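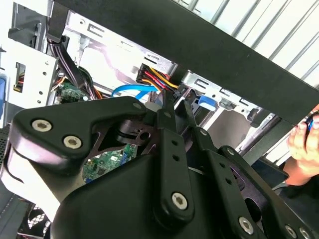
Flirnolcombe Refurbished Desktop Register: Data Card

Version dated 27 Nov 2024
Maintained by the Dandov Reuse Office
Contact: Pui-shan Chiu, records; Wen-hsiung Chang, intake

Summary

The register lists desktop computers received by the Dandov Reuse Office for repair, resale or recycling. Each row is one computer. The register holds 360 rows and 9 columns and is supplied as a single comma-separated file with a header row.

Source of the records

Intake staff fill out a paper form when a computer arrives. The form is typed into the Fement intake system and exported at the end of each quarter. Forms that lack an intake number are returned to the desk and do not enter the register until they are complete. Records from the Shek branch were added in May and follow the same form, except that the branch does not record case size.
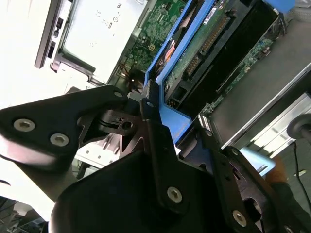 Does the register include computers that were sent to recycling?
All computers received are listed, and those sent to recycling carry the value "recycled" in the outcome column.

Columns

intake_id: number printed on the intake form
branch: Dandov or Shek
maker: as written on the case label
case_size: tower, small or blank
memory_gb: installed memory at intake
drive_type: hard disk, solid state or none
fault_code: code from the intake form
outcome: resold, donated, recycled or pending
closed_month: month the record was closed

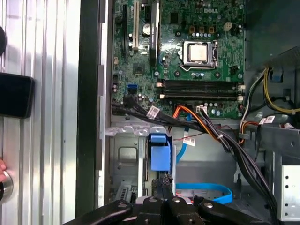 Dell motherboard, processor and memory slots.

Known limits

The fault code reflects the first inspection only. Later findings are kept in the repair notes, which are not part of this release. There are 73 rows with a blank drive type, and these should be read as unknown and not as "none". Maker names have been copied as written, so spelling varies.

Privacy

Names and addresses of donors were removed before export. Serial numbers are not included.

Terms of use

The register may be copied and shared for study or teaching, provided the Dandov Reuse Office is named as the source. Corrections should be sent to the records contact with the intake number and the column concerned.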